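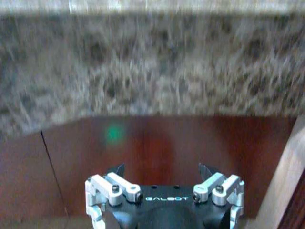
The gripper at the kitchen counter, Junwood residence.

REPORT OF THE HOUSEHOLD ASSESSOR
Unit: Kurnach. Date of visit: 2018-08-01.

The unit was assigned 11 chores and has completed 3. The assessor, Macarena Benítez, records that it was asked at breakfast to open the cupboard beneath the stone. At noon it remained before the red-brown panel, fingers apart.

Asked for its status, the unit replied that it was considering the colour.

The householder was reminded that the Trilline agreement allows 200 hours of supervised labour, and that consideration is charged at the full rate. She stated that her late husband had also stood there, most evenings, and that she did not wish to lodge a complaint.

The chore is marked incomplete. A further visit is set for December.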